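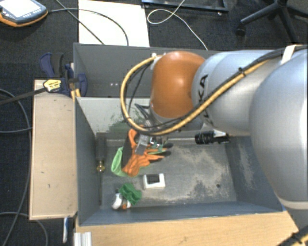 Living at Trutidero: a talk with the building's manager

Lilibeth Samonte has managed the flats at Trutidero since the first residents got their keys. Before that she spent a long stretch in lettings, mostly older terraces and converted shops, and she still talks about buildings in terms of what goes wrong with them. We met in her office on the ground floor, next to the post room, shortly after 9 in the morning.

The development has two blocks, Asano and Ortuño, joined by a covered walkway at the first floor. Asano is the taller one and faces the road. Ortuño sits behind it and looks over the garden. People who come to view usually ask for Ortuño, she says, and a fair number of them end up in Asano.

"They think the road will be noisy. Then they stand in the living room with the windows shut and they can't hear it. With the windows open you can, and I tell them that. I'd sooner they knew before they signed."

The smallest flats are a little over 400 square feet, with one room for living and sleeping and a separate kitchen. The two-bedroom flats come in at 800 and the largest, on the corners, at 1000. Samonte keeps printed plans of each in a drawer and gives them out at viewings, because she finds that people forget the shape of a room as soon as they leave it.

"Bring a tape measure," she says. "The bedroom in the small flat takes a double bed and a wardrobe, but the door opens inwards, so the wardrobe has to go on the left. I've had three people buy a wardrobe first and ask me about it afterwards."

I asked what residents complain about most. She answered before I had finished the question.

"Parcels. It used to be bins."

The bins were sorted out by moving the collection point from the back of Ortuño to the side gate, where the lorry can reach it without reversing. Parcels have been harder. The post room was drawn up with letters in mind, and by the first winter it was full by lunchtime. There are now shelves along two walls, sorted by floor, and a cupboard for anything that needs a signature. Residents are asked to collect within four days. Most do.

The service charge comes up next. It covers the lifts, cleaning of the shared areas, the garden, buildings insurance and a reserve fund for larger repairs. Heating and hot water are metered flat by flat and billed separately. Samonte says that buyers from houses are often surprised to be paying a monthly charge at all, and that she goes through it line by line with anyone who asks.

"Some people want to know why they pay for the lift when they live on the first floor. It's in the lease. Everybody pays by floor area, so a small flat pays less than a big one. I didn't write it, but I can explain it."

Last September the reserve fund paid for new seals on the walkway roof, which had been letting in water at the Asano end. The contractor was Grerkier, a local roofing firm, and the job took a week longer than planned. For that time residents had to go down to the ground floor and across the courtyard.

"It rained most of that week, which didn't help anyone's mood," she says. "We put a notice up when the date changed. We should have sent a message as well. People don't read notices if they come in through the car park."

Teodoro Paredes joined us halfway through. He bought a two-bedroom flat on the fourth floor of Ortuño with his wife, and moved in with one child and now has two. He had come down for a parcel and was persuaded to stay for a coffee.

He and his wife had been renting across town and looked for the best part of a year. They saw new flats and old ones. What decided it, he says, was storage.

"There's a cupboard in the hall that goes right back. The pushchair goes in there, and the hoover, and the suitcases. We saw places that were bigger on paper with nowhere to put a coat."

He is less keen on the kitchen. The worktop is short on the side by the hob, and the extractor is loud enough that they have to turn the radio up. He would also like somewhere to dry washing. The lease doesn't allow it on the balconies, and with two small children the airer is never put away.

"It lives in the second bedroom," he says. "The children think it's a den."

Samonte says the rule about balconies has been raised at the last two residents' meetings. A change would need the freeholder's agreement and she has written to ask. She hasn't had a reply.

Both of them speak well of the garden. It has a lawn, a row of young hornbeams along the back wall and four raised beds that residents can apply to use. Each bed costs £50 a year, and the money goes on compost and tools. There is a waiting list. Paredes is on it, and in the meantime grows tomatoes in pots on the balcony, which the lease does allow.

"Not many tomatoes," he says.

Parking is the other subject that takes up time at meetings. The larger flats come with one space each and the smallest have none. A few owners rent their spaces to neighbours, and Samonte keeps a list of who wants one and who has one going. She would like to see more of the visitor bays used by visitors. Bikes go in a locked store under Asano, with a ramp down from the courtyard. It was half empty when the building opened and now new residents have to ask for a tag and wait for a hook to come free.

I asked Paredes whether he would buy there again. He thought about it for a while.

"Yes, but on the other side of the landing," he says. "They get the sun in the morning over there. We get it at teatime, when we're trying to get the little one to sleep. We've put up blackout blinds."

Samonte's advice for anyone thinking of buying is to come twice, once during the day and once after 6 in the evening, when people are home. Walk round the block. Try the lift. Run the shower, and ask what the service charge was in each of the last three years – the whole figure, with any extra bills included.

"And talk to somebody in the hallway," she says. "They'll tell you about the parcels."

Viewings can be arranged through the management office on the ground floor of Asano. The residents' handbook, with the parking and garden rules, is available from the same desk.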